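How to Fold Sweats on the Bed So They Stay Folded

Sweatpants and sweatshirts are the bulkiest things in most dresser drawers, and the ribbed parts are what make them hard to stack.

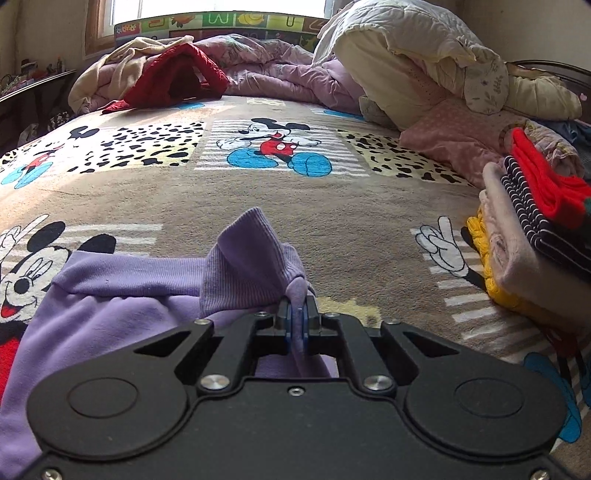

The method on this page uses a bed as the folding surface and works for both kinds of garment. It takes a little longer per piece than folding in the air, but the stack comes out flat and it will survive someone pulling a piece from the middle.

What you need

A made bed. Pull the bedspread or blanket smooth first. A plush blanket is good for this because knit fabric grips it and stays where you put it. A slick comforter works too, but you will have to hold the garment down with one hand while you fold with the other.

The clothes, fully dry. Check the waistband and cuffs with your fingers. Ribbing is thicker than the rest and is always last to dry. If it feels cool, hang the piece up again and do it tomorrow.

Part 1: Getting the piece flat

Lay the garment down and find a cuff. Pinch it, lift it a few inches, and give it a small shake before setting it down again. The leg or sleeve will drop into line behind it. Do the same with the other cuff.

Smooth from the middle outward with your palm. Leave the ribbing alone at this stage. If you stretch it flat it will pull back and bring the wrinkles with it.

If a cuff has turned inside itself, reach in and pull it out now. Empty the pockets. Tuck drawstrings inside the waistband.

Part 2: Sweatpants

1. Lay one leg on top of the other, with the seat seam sticking out to the side.
2. Fold the point of the seat in so the long edge is straight.
3. Bring the cuffs up to just below the waistband. Stop short of the ribbing. Cuffs piled on a waistband make a lump, and the lump is what tips the stack over.
4. Fold in thirds from the folded end toward the waistband.
5. Press once with both hands to let the air out.

Children's sizes only need to be folded in half at step 4. Thirds makes them too fat to lie flat.

Part 3: Sweatshirts

1. Lay it face down with the sleeves straight out.
2. Fold one side in toward the middle, then angle the sleeve down so it runs along the body. Repeat on the other side. The cuffs should end above the bottom band. If the sleeves are too long, double them back.
3. Fold the bottom band up to the middle.
4. Fold again to meet the collar, then turn the whole thing over.

For a hooded one, fold the hood down over the back before step 3. It will be thicker at one end whatever you do. Put hoodies on top of the stack, or give them their own.

Part 4: Stacking

Start the stack at a corner of the bed near the pillows, away from where you are folding. Put the folded edges all facing you. When you carry the stack to the dresser, you can slide your hands under it and the edges will keep their order.

Heavy pieces go at the bottom, T-shirts and thin tops above them. I keep one stack per person and don't sort by color. Bright and dark pieces can share a stack once they are clean and dry, and it is easier to find a red shirt between two blue ones than in a pile of reds.

Stop when the stack is as high as the inside of the drawer. Mine are Hisitz drawers, 600 mm deep, and take two short stacks front to back with room left for socks.

If the fold won't hold

Worn-out ribbing is usually the cause. Once a waistband or cuff has gone slack it slides around inside the fold. Roll those pieces instead, starting at the waistband, and stand them on end at the side of the drawer.

Fleece-lined sweats can be springy for the first few washes. Leave them under the rest of the stack overnight and they will settle.

Static is the other one, mostly in winter. A damp hand run over the fabric before folding is enough.

How often

I fold straight from the drying rack, and whatever is still lying on the bed at eight in the evening goes into the drawers whether it is folded well or not. Every March I refold the winter sweats once more and move them to the bottom drawer.

Posted by Elsa Sjöberg under Laundry and Clothes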